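We use cookies to remember your preferences and count visits. Accept all | Manage settings

Clistau wants me to open a cupboard

I spent most of May teaching a robot to do housework that I don't much like doing myself. Paid by the session, two controllers in my hands, a headset that leaves a red line across my forehead until lunchtime. The project is called Nemo, and the idea is that people like me steer the arms through a job over and over, every go gets recorded, and in the end the thing picks up the habit and can do it without us.

I'm writing this down because friends keep asking me when the robots are coming for the washing-up, and I've got tired of giving the short answer, which is no.

Nemo lives in a simulation for now. The homes have names, and I was put in the one called Medina, then moved to Fargate when somebody decided Medina had too many drawers. You log in, you get a task line at the top ("open the lower cabinet", that sort of thing) and off you go. Your left hand is its left arm, your right hand its right arm. It takes an hour or so to stop feeling drunk and I'm not sure I ever fully got over it. The whole house tips when the head tips, and the head tips more than you'd think.

The quota was 200 goes per task. I did 117 of the cabinet one before I asked to be moved to something else, and I'd like to say that was principle, but it was my wrists.

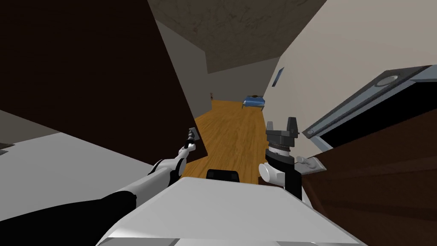
Fargate, cabinet task. The handle is the little grey plate next to the right gripper.

So you have a handle a few inches from an open pair of fingers, and you would think any fool could close the gap. I am that fool. You can't feel anything, for a start. When I open the cupboard at home my hand does it while I'm thinking about soup. In there I have to look at the fingers, look at the handle, guess how far away it is, creep forward, and guess again. If I come in too high I miss. If I come in too low I shove the arm into the cabinet door and the session marks it as a collision, and I get to start over with the robot back where it began.

What bothers me is what all this is meant to be teaching. They say the robot learns from how a person does it. But I don't open cupboards like that! No person does. What it's getting from me is a record of somebody with no sense of touch and a sore neck being very, very careful. My good runs are slow and my quick runs are mostly luck. I asked whether the slow ones get thrown out and was told that all successful runs are useful, a sentence I have now heard so often that I could set it to music.

The Clistau newsletter said at the end of the month that the cabinet set had reached 1,186 successful runs, and the dashboard said 1,202 on the same afternoon. I asked which it was. The reply was that it depends what you count as open. I'd have thought that was the one thing you'd settle first — is the door open or not — but apparently a few of them were open "to within tolerance". My own kitchen has a door like that and I call it broken.

To be fair to them, the pay came on time and the people on the help channel were decent when the left controller kept drifting. And I did get better. By the end I could get hold of that handle at the first try more often than I missed it, and there's a mild pleasure in that, the same as getting good at the claw machine at the seaside. Whether any of it will be worth something to a real machine in a real kitchen, with a wet floor and a tea towel hung over the handle, I have my doubts. I've seen the short films where the arm does it alone. I'd like to see the ones they didn't post.

They've offered me another block, fridges this time. I've said I'll think about it once my wrist stops clicking.

Get new posts by email. Enter your address to subscribe. You can unsubscribe at any time.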